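Delmont Hall: surfaces and fittings list

README for version 3

What this is

A list of the tabletops, mats, floor panels, poles, rails and lights in the Delmont hall, with their sizes, colours, finish and the place where each one normally stands. It was put together so that anyone setting up a bench or moving a table can find out what they are dealing with before they pick it up. It also goes to the people who order replacements, who until now have been working from old invoices.

There are 66 entries. One entry is one kind of thing, so a mat that we own several of has a single row and a note of where the spares are kept. Loose tools, cables and small equipment on the benches are left out. So are the machines, which have their own register, and anything that belongs to a visitor.

Files

fittings.csv – the list itself, comma separated, UTF-8
places.csv – short codes for the parts of the hall, used in the "place" column
changes.txt – what was added, dropped or corrected in each version
photos – a folder of general views, not tied to particular rows

The first row of each CSV file holds the column names. If you open them in a spreadsheet, set the "code" column to text or the leading zeros will vanish.

Columns in fittings.csv

code: four digits, written on the label under the item where there is a label
kind: one of tabletop, mat, panel, pole, rail, bracket, light, other
colour: a plain colour word, sometimes two
finish: matt, satin or glossy
length, width, thickness: in millimetres, blank if not measured
shape: round, square, oblong or odd
edge: what the rim is like, if it differs from the top
place: a code from places.csv
supplier: blank if we don't know
note: free text

How it was measured

Everything that could be reached from the floor was measured with a steel tape and written down to the nearest 5 mm. Round tops were measured across the widest part in two directions and the larger figure was kept. Thickness was taken at the edge with callipers. For the upper rails and the ceiling lights we used the drawings supplied with the framework, and those rows have "drawing" in the note column.

Poles were measured by diameter only. Their height depends on how they are joined and it changes whenever a bay is altered, so a figure in the list would be wrong within a month.

Colour was the part that caused most argument. Names in the list are what two people agreed on while standing in front of the item with the ceiling lights on. The lights are bright and the glossy tops throw them back, so the white ones look whiter than they do by daylight and the pink ones shift towards red. If you need a proper match for a repair, take a sample. Please don't order paint from the colour column.
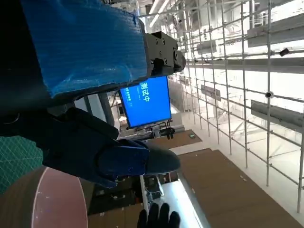

Mats needed a rule of their own. A cutting mat is listed by its outer size, including the border outside the grid. A floor mat is listed as it lies flat, with no allowance for a curled corner. Where a mat has been trimmed to go round a leg or a pole, the shape is "odd" and the note says roughly what was cut away.

Brown appears in the list more often than any other colour, because both the floor mats and the large floor panels are brown. They are separate things from separate suppliers. The mats can be lifted by one person. The panels should be moved by two, and the "kind" column is the one to filter on if you want to keep them apart.

Suppliers

The framework, with its poles, horizontal rails and brackets, came from Makowska. Their part names are in the note column, and they will sell single brackets if you ask by part name. Most of the tabletops are from Hekitz. The older mats were bought locally over several years and the supplier is blank for nearly all of them. Vemier supplied the floor panels and can cut new ones to size, usually in 20 working days, longer in August.

Things to watch for

The grey of the rails isn't all one grey. Longer rails came in a later delivery and are slightly darker, and the list records both simply as "grey".

Some rows for the far bays were copied from version 2 without a fresh check. They have "v2" in the note. We think the sizes are right, but the places may be out of date.

White tabletops with a glossy finish mark easily. Wear isn't recorded in any column, so a top that is down as glossy may have a dull patch where things get dragged across it. Look before you choose one for work that needs an even surface.

The pale rims on the round tops are listed under "edge" and are not included in the thickness. If you are clamping anything to a round top, measure the rim yourself.

The list says nothing about what a surface can carry. Loads for the framework are in the Makowska papers in the site folder, and no load figures exist for the tables.

Changes since version 2

Added the brackets, which had been missed entirely. Split "board" into "panel" and "tabletop". Corrected the finish on the white tops, which were all down as satin. Dropped the blue mats – they went to the other building in July. Renamed the column "rim" to "edge", so any old script that reads "rim" will need changing.

Corrections and additions

If you find a wrong size, write it on the sheet pinned inside the site folder, with the four-digit code and your own measurement. Please give the measurement as well as the complaint. New items get the next free code when they arrive. Codes are never used twice, even when an item has been thrown away.

Labels are white, printed in black, and go on the underside near a corner. For mats they go on the back. Don't stick them to the poles; they peel off, and the glue is hard to remove.

Use

The files may be copied and used for any purpose within Delmont and by its suppliers. Anyone else should ask at the hall office first. There is no charge. If you pass the list on, send this README with it, or the abbreviations in the note column won't make much sense.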